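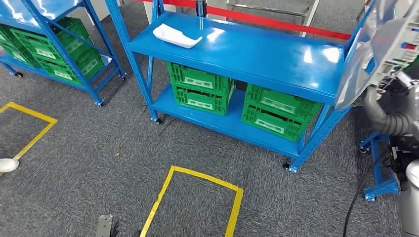 Dumping on Arkham Lane: where we are

Quick one before the holidays swallow everybody. Most of you have heard by now that the pile on Arkham Lane is gone. It went in two loads, county truck, and the shoulder is back to being a shoulder. Thanks to everyone who called it in. Some of you called more than once and the dispatcher mentioned it, in a friendly way mostly.

For anyone new to the list: this started in November. A load of roofing tear-off, shingles and felt and a lot of nails, left right where the lane narrows before the creek. Then carpet on top of that. Then household stuff, which is how it always goes, one load sits there and by the end of the week the place looks like it's open for business. Two flat tires that we know of. The school bus had to swing wide for nine days and the driver was not happy, and I don't blame her.

The county weighed what came out. 1748 pounds. That's from the scale ticket, Danilo Sarmiento has a copy if you want to see it. He also has the photos people sent in, so please stop sending those to me, my inbox is full.

Who did it. We don't know. There was mail in one of the bags and it was handed to the deputy, and that's as much as I can say. Please don't post names on the neighborhood page. Somebody did, it was the wrong household, and they had a bad few days over it. The post is down now. Whoever put it up has apologised in person, so let's leave that there.

What we asked for at the meeting

Went to the county meeting with four of us and a folder. Leilani Montoya did the talking and did it well, inside the three minutes, which is more than I would have managed. We asked for:

A sign at each end of the lane with the fine on it
A gate or at least a post and chain at the old gravel turnout
A pick up time for reported dumping, in writing
A second free drop-off day each year at the transfer station

Signs: yes. They're on order. Gate: maybe, the turnout is half county and half the Javier property and both sides have to sign something. The Javier family is fine with it, I spoke to them myself on the porch for an hour. County lawyer needs to look. Pickup time: they said they "aim for" ten working days. We said we'd like that in writing. They said they'd get back to us. Second free day: not this year's budget. Ask again in spring, so we will.

Leilani also asked why our pile sat as long as it did and the answer was that it got logged under the wrong road. There's an Arkham Court across the county, paved, six houses, and a crew drove out there, found nothing, and closed the ticket. So when you report, say LANE, and say "by the creek." Say it twice. Get the ticket number and write it down.

The fine

People keep asking. It's up to $3000 for a load that size, plus the cost of the cleanup. For a bag or two out of a car window it's a lot less, $386 was the one they read out at the meeting, somebody over by the quarry. Paid, too. So it does happen, they do catch people now and then.

Couple of you wrote to say the fine should be higher. Maybe. I'd take a smaller one that got handed out more often but that's just me, and it isn't up to us either way.

What it costs to do it right

This came up a lot so here it is. The transfer station takes household trash, yard waste, metal, and appliances with the doors off. Metal is free. They'll take roofing but you pay by weight and you need to go in the side entrance, not the main one, the main one will turn you around. Carpet has to be cut and rolled, four foot lengths, taped. Tires, four per visit. Paint only if it's dried out, leave the lid off and stir some cat litter in, give it a couple days.

They do NOT take anything in a closed drum. Don't try it, they'll send you home and take down your plate.

Bring proof of address. A power bill works. Phone bill doesn't, I found that out with a full trailer behind me.

If you can't haul it yourself, Jomar Dalisay has the flatbed and is willing to do a run for folks on the lane who don't have a truck or can't lift. Gas money and you pay the station fee. He'd like a few days notice and he'd like it stacked by the driveway, not in the back forty. Not in the dark either. He works early so don't call after eight.

If you hire someone off a flyer, ask them where it's going and ask for the dump receipt after. If the price sounds too good then it's probably going on a road like ours. You can be on the hook for it as well, it's your name on the mail in the bag. The deputy was very clear on that. 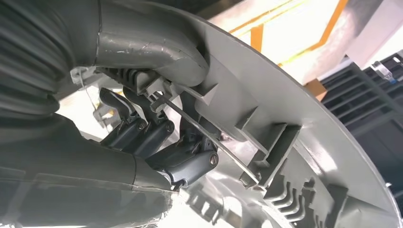
Reporting, one more time

Because I still get asked every week. If you see it happening, don't go up to them. Don't block them in. Get the plate if you can do it from where you are, what kind of vehicle, which way it went, the time. Call the sheriff's non-emergency line. If they threaten you or anyone, 911.

If it's already dumped and they're gone, call public works or use the form on the county site. The form works better from a computer than a phone, on mine the button at the bottom doesn't show up. Don't dig through it. There were needles in the November pile, one of the crew guys found them, he had the right gloves and you probably don't.

And don't move it to the other side of the road so it's "off your side." I know. But it happened, and then it had to be reported all over again as a new pile.

If it's on your own land the county won't take it. I think that's a lousy rule and said so. Cempaka Pasaribu had half a bathroom dumped inside her fence last year and paid to get rid of it out of her own pocket. We've asked whether there's any fund for that. There was one, it ran out, they're checking if it got refilled. Cempaka, I haven't forgotten, I'll call you when I hear.

Spring cleanup

No date yet. We're looking at the weekend after the creek goes down, same as last time. Last time we walked from the bridge to the mailboxes and filled a trailer, and I'd like to get as far as the Flumon turnoff this time if we get enough people. Bags and vests come from the county, I've already put in for them. Bring your own gloves. Bring boots, the ditch side was up to my shins. Kids are fine on the field side with a grownup, not on the ditch side.

Consolacion Mercado is doing the sign-up again. Tell her if you're bringing food so we don't end up with five pans of the same thing. Tell her if you have a trailer, we need at least one more. Also grabbers, the ones with the long handle. We lent out all of ours and not all of them came home. If there's one in your garage with green tape on it, that's ours.

Odds and ends

The light at the turnout. Out since before Thanksgiving. It's the power company's pole and I've reported it, pole number 851, if more of you report the same pole it moves up the list is what they told me. Takes a minute.

Cameras. A few people offered to put trail cameras up along the lane. On your own property facing the road, fine, go ahead. On the county poles, no, they'll take it down and you won't get it back. If you catch something send it to the deputy first, before the neighborhood page please. See above.

The Ivlow end. We've had two calls from people over on the Ivlow side saying they're getting bags and mattresses now, and did our pile just move over to them. Could be. They don't have a group going. I said they could come to our next meeting and use our folder. If you know folks down there pass it on.

Christmas trees. Drop them by the fire station, left side of the lot. All the lights and tinsel off, they go thru the chipper. Chips are free after that if you want some for your garden. Not in the creek. Every year there's one in the creek.

Next meeting is at the church hall, usual time, back door because the front one sticks in the cold. I'll send the agenda when I have it. If you want something on there tell me ahead of time and not as I'm putting the chairs away.

Sent out Dec 28, 2019. If your copy came twice that's me, I hit the button twice.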